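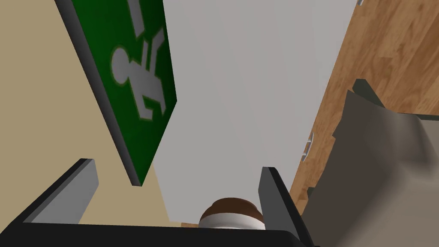

Kitchen & Workshop > Filling Equipment > Hand Fillers

Usberg Hand Piston Filler

The Usberg is a hand-operated piston filler for thick and semi-thick products. It is meant for people who make honey, jam, body butter, salve or mustard in small batches and have outgrown a ladle or a pastry bag, but are not ready to buy an air-powered machine. It needs no electricity and no compressed air. It bolts or clamps to any solid bench.

A practiced operator working with a helper can fill up to 141 small jars in an hour. Working alone and putting on your own lids, expect a good deal less than that. The filler is rarely what slows you down. Lids and labels are.

How it works

Product goes in the hopper at the top. Lifting the handle draws a measured amount down through the valve and into the cylinder. Pressing the handle pushes that amount out of the nozzle and into the jar. The valve turns with the stroke, so there is no second lever to remember.

The amount is set by a threaded collar on the piston rod. Turn it down for a smaller fill, up for a larger one, and tighten the lock nut when you are happy. The collar has marks on it, but treat them as a starting point only. Honey, cream and chutney all behave differently, and the only setting you should trust is one you have checked on a scale with the product you are filling that day.

What it will and won't fill

The standard valve handles anything from the thickness of maple syrup up to a soft body butter. Fruit pieces up to the size of a pea will pass through. Whole berries will not, and neither will the larger seeds in some relishes. They lodge in the valve and the handle stops partway. If this happens, do not lean on it. Raise the handle, empty the hopper and take the valve out.

Thin liquids are a poor match. Water, vinegar and light oils will run past the piston seal and drip from the nozzle between strokes. We sell a gravity filler for those.

Wax-based products can be filled as long as they stay fluid through the whole run. Most salves are poured warm and start to set against cool metal. Fill the hopper with hot water and let it stand while you get your jars ready, then drain and dry it before the product goes in. Work in small loads. A half-full hopper emptied twice gives more even fills than one full hopper that is setting up along the walls by the end.

Do not put melted candle wax through it. The seals are not rated for that heat and the warranty will not cover them.

Specifications

Hopper capacity: 3 quarts
Fill range: from small sample pots to 9 fluid ounces per stroke
Handle length: 12 inches
Contact parts: stainless steel, food-grade silicone seals
Frame: painted steel
Mounting: two bench clamps included, bolt holes in the base
Power: none
Country of assembly: United States

Larger jars can be filled with two strokes. Set the collar to half the total, not to the maximum followed by a top-up, or your second stroke will never match.

In the box

Filler body with piston and valve fitted
Hopper and hopper cover
Wide nozzle
Narrow nozzle
Two bench clamps
Spare seal set
Cleaning brush
Wrench for the lock nut
Printed instructions

The drip tray is sold separately. So is the jar guide, a shaped plate that stops the jar in the same spot every time. We suggest the guide if you are filling narrow-mouth jars. With wide mouths you will do fine by eye.

Setting up

Clamp the base near the front of the bench so the nozzle has clear space under it. The bench should not rock. Most complaints we get about uneven fills come down to a folding table.

Set the nozzle height so there is a little clearance over your tallest jar. Too high and the product folds over on itself as it lands and traps air. Honey is the worst for this. Too low and the nozzle drags on the rim, and then you are wiping threads all afternoon.

Run the first few strokes back into the hopper. This clears air from the cylinder. Then fill one jar, weigh it, adjust the collar and repeat until you get the same weight on consecutive jars. Tighten the lock nut at that point and weigh one more, as tightening can shift the collar slightly.

Check a jar from time to time through the run. A product that thickens as it cools will drift light. A product with air whipped into it will drift heavy as the air works its way out.

If you sell by weight, your state will have rules about what scale you use and how the net weight goes on the label. The filler does not replace a legal-for-trade scale.

Cleaning

The whole product path comes apart without tools. Pull the pin at the top of the piston rod, lift out the piston, unscrew the nozzle and slide the valve out sideways. Wash everything in hot soapy water with the brush supplied. The hopper, piston and valve can go in a dishwasher. The seals should be washed by hand, and the frame should only be wiped.

Dry the parts before you put them back. Put a thin film of food-grade grease on the piston seal every time you reassemble it - a dry seal will squeak, and then it will tear. If you fill both food and cosmetics, keep a separate seal set for each. Silicone holds on to scent, and lavender in the mustard is a hard thing to explain to a customer.

Between batches of the same product on the same day, it is enough to scrape the hopper and run the handle until the nozzle is clear.

Notes on jars and lids

We are asked about jars almost as often as we are asked about the filler, so a few points.

Straight-sided jars are easier to fill cleanly than shouldered ones and easier for the customer to empty. They cost a little more and they take up more room in a shipping carton for what they hold.

Lined lids are worth having for anything oily. A plain plastic lid on a jar of body butter will let oil creep up the threads in a warm delivery truck. Foam liners are fine for most creams. For jams and anything hot-filled, use a lid sold for that purpose and follow a tested recipe for the headspace and processing time. We don't give canning advice over the phone.

Buy a few more lids than jars. Lids get dropped.

Usberg or Cumness?

The Cumness is the next model up. It has the same cylinder and valve, with a foot pedal in place of the handle, which leaves both hands free for the jars. If you fill once or twice a month, the Usberg is plenty. If you fill every week, or if you have any trouble with your shoulder or wrist, look at the Cumness before you order. Seals, nozzles and hoppers swap between the two, so nothing is wasted if you move up later.

The older De Luca filler is no longer made. We still carry seals for it but are out of valves and do not expect more.

Shipping and returns

The Usberg ships from our Vuvurness warehouse, usually the next working day. Orders slow down in October when the holiday makers stock up, so allow extra time then. The filler goes out in one carton. Please check it over when it arrives and keep the packing until you have run it once.

Unused fillers can be returned within 12 weeks. For sanitary reasons we can't take back one that has had product through it unless there is a fault. The frame and cylinder are covered for three years. Seals are a wear part and are not covered.

Questions about fit or product thickness can go to Thomas Carbone at the parts desk. If you are unsure about a product, mail him a sample jar and he will run it through the shop machine and tell you how it went.

Comments

Tae-yang Cha
Bought this for creamed honey. Works well once the honey is a bit warm, and hard going when it isn't. I would get the jar guide too. The collar marks are way off for honey, as the page says, so have your scale out.

saltmarshsoaps
Does the narrow nozzle fit lip balm tubes?

Thomas Carbone (parts desk)
No, it's too wide for standard tubes. It will do the small tins. For tubes you want a pouring tray.

Dee in Ohio
Good machine. The paint on the base chipped where the clamp sits, after one season. Doesn't affect anything but I put a scrap of leather under it now. Also wish the spare pin was included, mine rolled under the stove and I used a bolt for a week.

pepperjellyguy
Had mine jam on pepper seeds twice. Strained the next batch a little and no more trouble.

Contact us | Parts lists | Shipping & returns | © Vuvurness Supply. All rights reserved. | Back to top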